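Skonby opens bookings for its hand-held gripper kit

January 17, 2019

If you've ever tried to teach a robot a job by pushing its arm around with a joystick, you'll get why I was keen to hear that Skonby is finally renting out its hand-held gripper kit. I've been pestering them about it since September. Bookings opened this week, and I went over to Trisville to have a go before the kits start going out.

The short version, for anybody new to this: you hold the gripper, you do the job yourself, and the recording goes off to train a robot that has the same sort of fingers. You don't need the robot in the room, which is a big part of the appeal for small shops like ours that can't park an arm in the corner for a month.

The rental is a pair of grippers with their cables and wrist straps, plus the Stendorum software that sorts the recordings into takes. You bring your own laptop. Skonby will also send a person out for the first day if you ask, and I'd say ask. 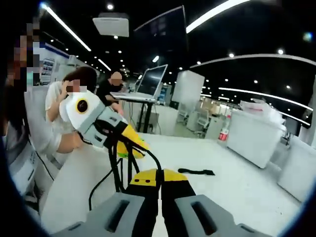
What you get for the money

There are two ways to book. The short rental is five days and costs $1,000 with the setup visit included. The long one is 11 weeks and they'll quote you on that, depending on how much storage you want and whether you need them to check your takes for you. Shipping is extra outside Trisville (I grumbled about this and got a polite smile).

Golnar Vahidi took me through the setup. It went faster than I expected, most of it being calibration, and then we were straight into practice takes. She told me the thing most new customers get wrong is speed. They rush because it feels silly to pick up a cup slowly, and then half the takes are no good for training. I rushed too, of course. 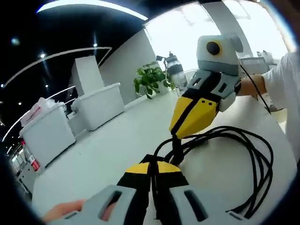
Two of the hand-held grippers, tip to tip over the table.

Now, the feel of it. The handle is comfy enough and I liked that you close the fingers with a plain squeeze. After a good stretch my forearm knew all about it, though, and I'd want to swap people every half hour or so. The wrist strap helps more than you'd think. I left mine undone the first time and Golnar did it up for me without a word.

My main gripe is the cable. It works fine, and Skonby says a wired link keeps the timing tidy between the two hands, but you do have to think about where it's going whenever you reach across yourself. I asked if a cordless one was coming. They wouldn't give me a date. Fair enough, I suppose, but I'd pay more for it. 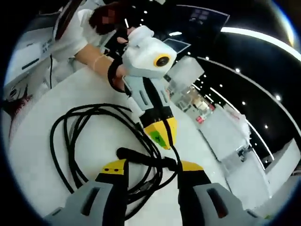

The software side

Stendorum is the bit I was nervous about, and it's pretty friendly! You name a task, press record, do the task, press stop. Bad takes can be tossed on the spot. It'll also flag a take where the view got lost or the hand moved too quickly, and it flagged plenty of mine. Exporting is one button, but it only writes Skonby's own format for now, so if you already use Ponce for your training you'll have to run their converter first. Usa Suksawat says the converter is free with either rental and that direct export is on the list for the next update.

Would I rent it? For a week, yes. We've got a packing job at our place with an awful lot of fiddly small parts, and five days of recording would tell us whether a robot has any hope of doing it. I wouldn't sign up for the long one until they've sorted the export, and I told them so. Also, the manual needs a rewrite – the calibration chapter sends you to a page that isn't there.

Bookings are through the Skonby site or by phone, and the first kits go out in around nine days. If you want the setup visit, say so when you book, as they can't add it on later.

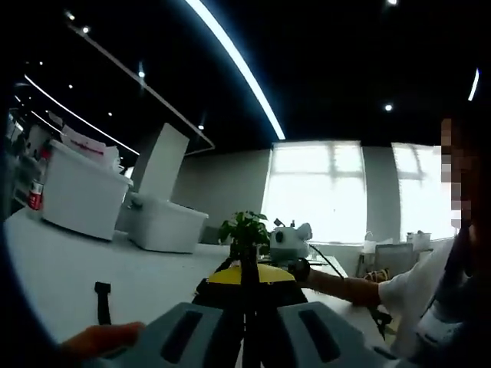

Samran Sitthichai wrote in to say his crew had the trial version of the kit last year and got on well with it, but "budget a full day just for practice, and don't keep anything you record before lunch." He'd also like to see a left-handed strap, and he reckons the long rental is the better deal if you've got more than one task to teach.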